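Workroom Table and Linen Folding Area: Inspection Checklist
Site: Zombridge
Inspected by: Solange Peixoto
Reviewed by: Gwilym Lougher
Period: November

Ref. 147-1 Tabletop surface
Result: Pass
Comment: No splinters or raised grain. Wipe with a damp cloth only. Do not use solvent cleaner.

Ref. 147-2 Table corners and edges
Result: Pass
Comment: Checked by hand on all sides.

Ref. 147-3 Stability
Result: Pass with comment
Comment: Slight rock when leaned on at the rear. Leveling foot adjusted 2 turns. Recheck at next inspection.

Ref. 147-4 Floor covering
Result: Pass
Comment: No lifted seams within reach of the table. Vacuum before folding starts, as dropped cloths pick up lint.

Ref. 147-5 Lighting
Result: Action required
Comment: Level at the far wall is below the site minimum. Gronow to quote for one additional fixture.

Ref. 147-6 Cloths, condition of edging

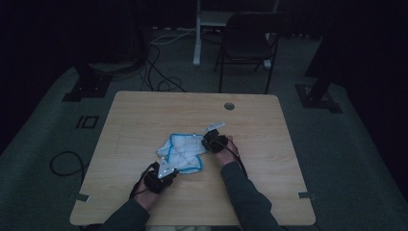
Edging is to be checked along its full length before a cloth is folded. Loose stitching catches on the table edge and tears further in the wash. On the white cloths with blue trim, follow the trim by color when the cloth is bunched up, and open each fold before signing off. Plain white hems take longer and should be checked under the desk lamp.
Result: Pass. 2 cloths set aside for restitching at Moltbridge.

Ref. 147-7 Cable opening in tabletop
Result: Pass
Comment: Rim seated flush. Keep cloth corners clear of the hole.

Open items: 147-3, 147-5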